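Rapport de projet, semestre 2
Trier les petites fournitures : des bacs, des élastiques, et ce que ça change

Version rendue en août, relue vite. Les annexes sont dans le dossier partagé.

1. Point de départ

Notre atelier accumule. Trombones, colliers, vis dépareillées, élastiques surtout. Tout finissait dans un seul tiroir, celui de l'établi du fond. On perdait du temps à chaque séance, et on rachetait des choses qu'on avait déjà. L'idée du projet : prendre une seule famille d'objets, la plus pénible, et chercher un rangement qui tienne plus d'une semaine.

On a choisi les élastiques. Raison simple, ils s'emmêlent. Une vis mal rangée reste une vis, on la retrouve au fond. Un élastique mal rangé devient un paquet, et après personne ne le défait, on en prend un neuf dans le sachet.

La question posée au départ (fiche de cadrage, page 1) : est-ce qu'un tri par couleur, dans des bacs ouverts, est plus facile à tenir qu'un tri par taille ? On a gardé cette formulation jusqu'au bout même si elle est un peu bancale.

2. Matériel et budget

Budget total : 30 euros. Ça oblige à choisir.

Élastiques : un carton de 2 000, acheté chez Sakalauskas, couleurs mélangées. Beaucoup trop pour nous mais le petit conditionnement coûtait presque pareil. Le reste du carton ira à l'atelier reliure.

Bacs : petits, en plastique, sans couvercle. On avait d'abord regardé les tiroirs empilables Morkdale (voir annexe B), jolis, hors budget, et surtout il faut les ouvrir. Or tout l'intérêt du bac ouvert c'est qu'on voit dedans sans rien toucher.

Étiquettes : aucune au final. On en avait imprimé, elles se décollaient. La couleur du bac suffit, enfin presque, voir partie 5.

3. Les deux méthodes comparées

Tri par taille. Trois catégories, petit, moyen, grand. Sur le papier c'est logique parce que c'est la taille qui compte quand on s'en sert. En pratique il faut étirer ou poser à plat pour décider, et le moyen de l'un est le grand de l'autre. Beaucoup de discussions pour rien. On a fini par tracer un gabarit sur une feuille, puis la feuille a disparu.

Tri par couleur. On regarde, on pose. Pas de gabarit. Le défaut est évident, la couleur ne dit rien de la taille ni de la solidité, sauf si le fournisseur a un code couleur, et le notre n'en a pas.

Chaque séance de tri durait 15 minutes, minuteur du téléphone. Même poignée de départ pour les deux méthodes, prise dans le carton sans regarder. On notait ce qui était mal placé à la fin, et aussi l'humeur (colonne ajoutée en cours de route, pas très scientifique mais on y tient).

4. Le plan de travail

Partie sous-estimée dans la fiche de cadrage. On croyait que la table n'avait pas d'importance. Erreur.

Premier essai sur l'établi en bois clair : les élastiques pâles se voient mal, on en oublie. Deuxième essai sur un plateau noir, bien meilleur pour les couleurs vives. Un motif sur le plateau gêne un peu l'oeil quand ses traits sont de la taille des objets, mais on s'y fait.

Les bords comptent aussi. Un élastique saute. Avec des parois autour il retombe sur la table, sans parois il part sous le radiateur et on l'oublie jusqu'au ménage.

Disposition des bacs : on a testé en triangle, en arc, en ligne. La ligne gagne. Côte à côte et collés, pas d'espace entre deux bacs, sinon c'est là que tout tombe. Il faut aussi laisser de la place devant, pour poser ce qui n'est pas encore trié.
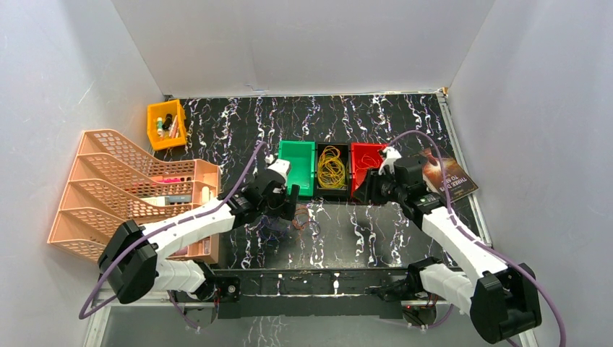 Trois bacs, c'est le bon nombre pour une table de cette taille. Au delà on tend le bras. L'ordre vert, noir, rouge a été retenu, avec le noir au centre pour la couleur dominante de la poignée. Les jaunes vont donc au milieu, en vrac : on a essayé de les mettre à plat, ça prend un temps fou et au bout de deux poignées le tas est de nouveau emmêlé.

Reste le problème des orange. À côté des jaunes, sous la lumière du soir, on hésite. On les laisse devant, sur la table, et on les reprend à la fin. Pas élégant mais ça marche mieux que de les mettre au hasard et de devoir fouiller ensuite.

5. Résultats

Tri par couleur plus rapide à chaque séance, sans exception. Moins d'erreurs aussi. Par contre à l'usage, quand quelqu'un vient chercher un élastique pour fermer un sachet, il fouille, parce qu'il veut une taille. Donc le tri facile à faire n'est pas le plus utile après. On aurait du le voir venir.

Autre point, la couleur du bac trompe. Un bac rouge, tout le monde y met du rouge, même si on a décidé autre chose. Il faudrait soit des bacs tous pareils, soit des bacs assortis au contenu. Nos bacs venaient d'un lot Akivbridge, on n'a pas choisi les teintes.

Le bac vide est utile, ça on ne l'avait pas prévu. Il sert de zone d'attente et il évite de tout reposer sur la table. À garder.

6. Ce qui n'a pas marché

La feuille de relevé, trop de colonnes, remplie à moitié. Les séances du matin, on arrivait en retard. La visite prévue à l'entrepôt de Prerov, annulée, pas reprogrammée, du coup la partie comparaison avec un vrai magasin manque complètement au rapport.

On n'a pas non plus testé avec des gens extérieurs au groupe. Les résultats valent pour nous, qui connaissions les bacs par coeur à la fin.

7. Suite

Refaire avec des bacs transparents. Essayer un tri mixte, taille d'abord et couleur ensuite, seulement pour les grands. Remplacer la feuille de gabarit par un trait peint directement sur le bord de la table.

Les bacs restent à l'atelier, étagère du bas. Merci de les remettre dans le même ordre.

Annexes : A feuille de relevé vierge, B comparatif des rangements, C ticket de caisse.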